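Pre-session checklist, hand-held gripper demos
Wemaveo project, Clerkley lab, room 5
Updated in March after the method change. Comments from the last inspection follow each item.

1. Finger mounts seated, no cracks at the base.
OK. One spare set left in the drawer.

2. Rubber tips clean and not peeling.
OK on both grippers. Wipe with a dry cloth only.

3. Lens clean, cover off.
Left unit had a thumbprint. Cleaned, checked again, OK.

4. Batteries above 85 percent.
Right unit was low. Swapped before start.

5. Straps and lanyards clear of the jaws.
Tuck in or take off. Still open, see below.

6. Floor clear for 15 feet around the table.
One cable taped down again near the door.

7. Marker cubes tight, faces flat and unscratched.
OK. Reprint any face with a scuffed border.

8. Tracking check: hold each gripper still, then sweep slowly left and right.
Fail on the first try, pass on the second.

Comment on item 8
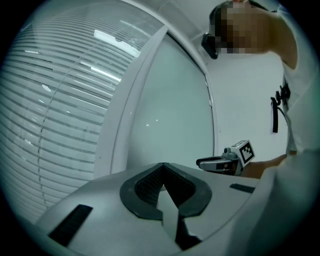

Tracking loss is what we are trying to bring down with the Vukadinović method, which uses the marker on one gripper to correct the pose of the other. The marker has to be in view and evenly lit for that. The cube on top of the far gripper is tilted toward the lens, and that is the angle we want at the start of a sweep. Closed blinds do not rule out glare, as the ceiling light still reflects in the window glass. Log any dropout near the window separately. Of the 513 demos kept so far, the Clevberg set was recorded before this check existed and should be marked as such.

Item 5 stays open until the badge rule is written down.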